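FOR IMMEDIATE RELEASE
15 Nov 2019

Plimari, the home-built gripper from the Millik workshop, is ready for other people to build

Hi all! I run the gripper bench at Millik, our shared workshop, and I'm very happy to say that the plans for Plimari are going up for free today. Plimari is a hand-held two-finger gripper you can put together on a kitchen table with ordinary hand tools and a bit of patience (okay, a fair bit of patience on the finger mounts). The download has the cutting templates, the wiring sheet and all 325 of my build notes, including the grumpy ones.

I started on it in February, after my first try, Itix, kept dropping anything smoother than a sponge. Itix had bare plastic fingers and a squeeze like a nutcracker. I learned a lot from it and I don't miss it one bit.
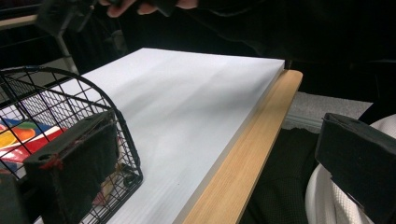 Finger pads are what I've fussed over most this year, and I could talk about them all day. Hard fingers skate off anything glossy, and sticky rubber won't let go when you want it to. So the pads on Plimari are plain blocks with a soft cover, black and fuzzy, and they're wide enough to take hold of something awkward like a wire mesh basket without needing perfect aim. The cover is a separate piece in the plans, so you can swap it when it wears thin – mine did, twice.

Our bench test is simple: close, lift, set down, repeat. The current version did 1000 lifts on one set of covers before I called it a night. Itix gave up at 600, and it was only lifting sponges!

We're also putting together a first batch of parts kits with Ghorbani, the little hardware shop that has been cutting our finger blocks. Kits have the blocks, covers, screws and springs in one bag. You'll need to bring your own handle, and I'd love to see what people come up with.

Plans and build notes are on the Millik download page now. To get on the kit list, leave your details at the Ghorbani counter or on the sign-up sheet by the Millik front door.

ENDS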